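Planner treats steamer rim as solid wall, right arm refuses to go in
Plorneck community help > Motion planning
Posted Nov 4, 2025

Gianni Cocco
Bun transfer, steamer to plate. The right arm hovers over the table and the planner returns "no path" 44 times out of 44, which is at least consistent. Collision mesh comes from the depth camera. Padding is 5 cm. Works fine with the pot removed, but so would I.

haddad_fan
Have you tried restarting it?

duvport2
Your padding is eating the opening. Five cm all round a shiny steel pot and the planner sees a drum. Drop it to 5 mm, and stop meshing the rim from depth, as reflections give you phantom points. Load a plain cylinder with a hole in it instead. My layout, two buns in and two on the plate, lid off to the left: 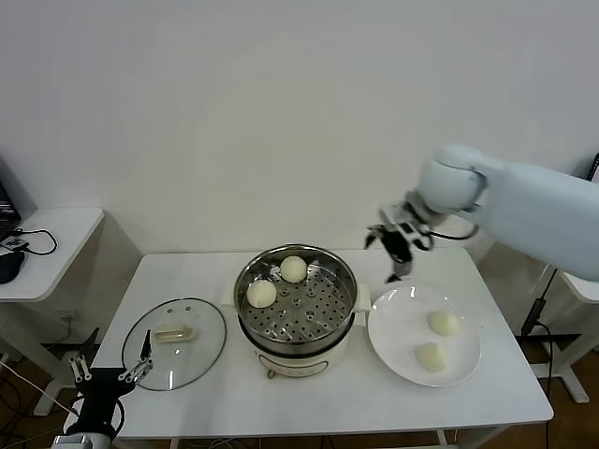

Other replies

nonon_user
Same error in August. I raised the planning timeout to 244 seconds. It now fails more slowly.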